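Olville's New Coach Wants a Slower Start

Rosaura Taipe took over at Olville in the winter break with the team second from bottom and 45 minutes of her first match already lost to a frozen pitch. The game at Prollgate was called off at halftime. She says she was not sorry.

"We were down 2–0 and chasing shadows," she said. "I got a free look at everything that was wrong."

We spoke in the club office on 24 Jan 2026, after morning training. Taipe had a cold and kept her coat on. 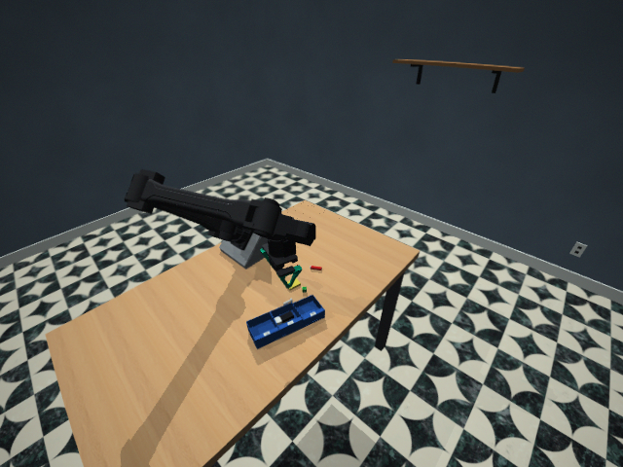 On the defense

Olville has given up more goals in the opening half hour than any other side in the division. Taipe has watched every one of them, most of them twice.

"They press from kickoff and after 30 minutes the fullbacks can't get home," she said. "I asked them to sit for a while. Some of them hate it. The wingers hate it."

Maëlle Boychuk, the captain, has moved from midfield to the center of the back line. Taipe said the change was Boychuk's own idea – she had played there as a teenager and asked for the job before training started.

"She talks the whole match. You need that with a young keeper."

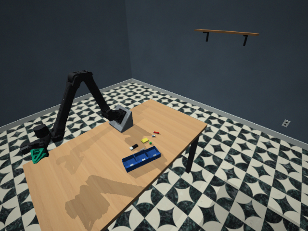 On the schedule

The postponed match will be played in May, squeezed in between the home game against Futell and the trip to Villaseñor. Taipe asked for an earlier date and was turned down.

"It's a bus ride, a night in a hotel and another bus ride. Fine. Villaseñor has to do the same thing the week after."

She expects to use the whole squad. Two forwards are back from knee injuries, and neither will start until they have finished a full week of practice.
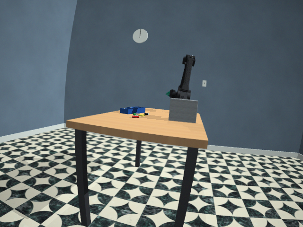
CLUB NEWS

Attendance at the last home match was 1,610, the best of the season. Taipe would like more noise from the far stand, where the drummers used to sit before the seats were changed.

Asked whether Olville can stay up, she said the club needs to win at home and stop giving away free kicks near the box. Training on Monday is set pieces only.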